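# Oat and walnut loaf, second attempt

February 19, 2026
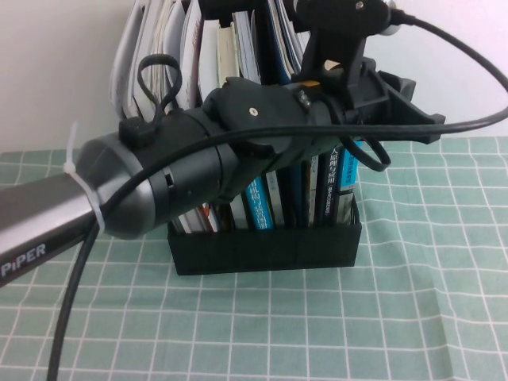 I have been making a plain oat and walnut loaf since December, and I think I finally have the amounts right. The first one was dense in the middle and too dark on the outside. I had followed the recipe on the back of a bag of Bagheri oats, which asks for a very hot oven. The recipe I work from now is a mix of that one and a page I tore out years ago, and I keep pages like that with the books and magazines, in a black organizer box like the one on the green checked tablecloth. It took me most of an evening to find it again. It was folded inside a knitting magazine.

The amounts for one loaf:

- 680 grams bread flour
- 130 grams rolled oats, plus a handful for the top
- 2 teaspoons salt
- 1 packet dry yeast
- a big spoonful of honey
- a cup of chopped walnuts
- warm water, enough for a soft dough

Pour some of the warm water over the oats and leave them until they have soaked it up. I skipped this the first time and the crumb came out dry. Stir in the honey and yeast, then the flour and salt, and add more water a little at a time. The dough should be slightly sticky. I knead it by hand for ten minutes and work the walnuts in at the end.

Let it rise until it has doubled. My kitchen is cold in winter and this takes almost three hours. I tried putting the bowl on top of the fridge and it made no difference that I could see.

Shape it, put it in a greased pan, brush the top with water and press the extra oats on. Give it another 45 minutes. Bake at 400°F for 40 minutes, and cover it loosely with foil if the top gets dark early. Mine always does, on the left side.

I buy the walnuts at Grimalitz, where they come in halves and are cheaper than the chopped ones. The flour is whatever is on sale. I did try the spelt flour from Sterkow once in this loaf and it spread out flat, so I would use only a little of that, mixed in with the bread flour.

It keeps for four days in a cloth bag. After that I slice what is left and freeze it, with a bit of parchment between the slices. They go straight into the toaster. I like it with butter and a little salt, or with the plum jam I still have from last fall.

Next I want to try it with raisins and half the walnuts.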